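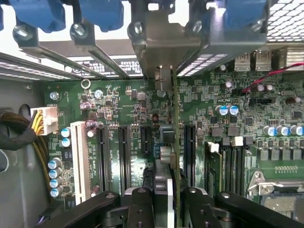

Home Diary Parts Cables Archive Contact

Saturday
by Leandro Ulloa

Started on the Provden tower at the bench before lunch. The job was the expansion card, which has been dropping off the bus whenever the machine comes back from sleep. The owner at Gondside had already tried two drivers and a fresh install, so I went straight to the hardware.

Side panel off, chassis laid flat. The rear slots on this one use blue plastic clips instead of screws to hold the brackets. I like them for speed and dislike them for grip. A clip holds the bracket against the rear wall but puts very little pressure on it downwards, so a card can creep up at one end and still look fitted from behind.

Took the card out and cleaned the edge contacts with isopropyl on a lint-free cloth. Let it stand for 15 minutes. Blew out the slot and the ventilation panel beside it. There was a fair amount of grey felt in the holes, more than I would expect from a machine kept on a desk.

Refitting notes, for next time:

Keep the card upright over the slot and line up the bracket first. The tab at the bottom of the bracket has to pass down between the board and the case wall. If it lands on the edge of the board the card will rock and the contacts will not go home.

Press evenly along the top edge. Do not press on the bracket.

Close the clip last, then check the card has not lifted at the far end.

It took two attempts. On the first the tab caught and I had a gap at the front of the slot that I could get a fingernail into. Second attempt went down level.

Powered up with the panel off. Card detected. Ran 30 sleep and wake cycles with the Jukik script, no drops. The log came to 2,355 lines, all of them dull. I am not calling it fixed until it has had a week on the owner's desk, as the fault was intermittent to begin with and the room there is warmer than mine.

Still to do: tie back the loose fan lead, replace the missing rubber foot, order more cloths. The Roman case is next and wants a new power switch. Stopped at 4 for tea.

Comments (3)

pellworth: Had the same fault on a similar tower. Mine was the slot itself, cracked at the latch end. Worth a look with a torch.

Leandro Ulloa: Looked, no crack. Thanks though, I will check again if it comes back.

bench_jo: Did you reset the BIOS sleep setting first or leave it as it was? Mine defaults to the deeper state after an update.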